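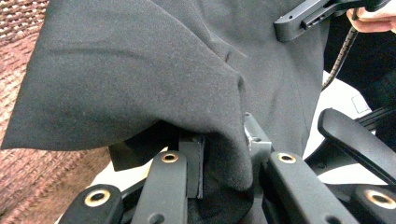
"Again," said Ilaria Palumbo, and let go of the handle, and shook out her fingers, and took hold of it again.

It was nearly seven on a November evening and the laundry at Dorbridge had been shut to customers since five. The big dryers were still ticking as they cooled. She had a black felty coat on the table, somebody's best one by the feel of it, and she was trying to fold it using nothing but the fingers on the end of a stick.

She loved this. She had tried to explain it to her brother over the phone and had got as far as "so you hold the robot's hand, but the robot isn't there," and he had asked whether she was eating properly.

The rule was simple enough. Whatever you wanted the machine to learn, you did yourself, with its hand and not your own. Squeeze, lift, carry, let go. Cantero's people wanted 309 folds before they would put the lessons into the arm, and she had done 166. Shirts had been quick. Towels were a joy, you could get a rhythm going with towels and think about your tea. The coats were another matter.

She slid the fingers in under the fold and closed them. The cloth came up beautifully, a great soft lump of it, and then the bottom half thought better of things and slithered back down through the gap.

"Oh, you swine," she said happily.

"You've got too much of it." Nilter was in the doorway with his bicycle helmet on. He had pressed trousers in this building for 30 years and regarded the whole business as something like a visiting circus. "You want the edge. You've got the belly."

"I can't feel the edge."

"Well, no. You've got tongs."

"That's what's so good, though!" She put the gripper down on its side. "I've folded coats since I was sixteen and I never once knew how I did it. My thumb knows. I ask my thumb and it won't tell me. With this thing I have to work it out from scratch, every single time, and then sometimes I get it and I think, so that's what my thumb's been up to."

Nilter considered his own thumb.

"Can it do it yet?" he said. "The machine. By itself."

"Towels it can. I saw it on the visit to Justach, they've got one on the hospital contract. It did a whole cage of hand towels while we stood there with our coffees. Slow! You've never seen anything so slow. But square, every one, and when it dropped one it went back for it. It sort of looked about and went back for it. I nearly clapped."

"And coats?"

"It picked one up by the pocket and dragged it on the floor."

He laughed at that, a proper laugh, and came in and took off the helmet and set it on the shelf by the starch. "So I'm all right till Christmas."

"You're all right for ages. It can't do a pleat. It can't do a button, it can't tell when a lining's gone. It doesn't know a stain from a pattern. They had it sorting for an afternoon and it put a leopard-print blouse in for spotting 2 times running." She was grinning. "But it does towels, Nilter. My mum's wrists went on towels. If it never learns another thing as long as it lives, it does towels."

He didn't say anything to that. He had known her mum.

After a bit he reached over and pinched the coat between finger and thumb, not to fold it, only to see what it was. He ran his hand along until he came to the place where the front facing was sewn down and the wool went thick and stiff.

"There," he said. "It'll hold there. It's got a bit of bone in it. You take it anywhere else and it'll pour."

Ilaria picked up the gripper. She brought it in low, nearly flat to the table, and felt through the handle for the small knock of the seam. Nothing. She went a finger's width to the left. Nothing, nothing, and then a tiny stop, so faint that she might have made it up.

She squeezed.

The coat came up off the table in one piece, collar and all, and hung there turning slightly. She walked it over, laid it down, and drew the front across on itself as neat as an envelope. Neither of them breathed until the fingers opened.

"Does that one count?" said Nilter.

"That's 167."

"Do another. Do the sleeve side, the sleeve side's harder." He was already pulling out the other stool. "No, lower. Lower than that. Here, is there only the one of them, or can I have a go?"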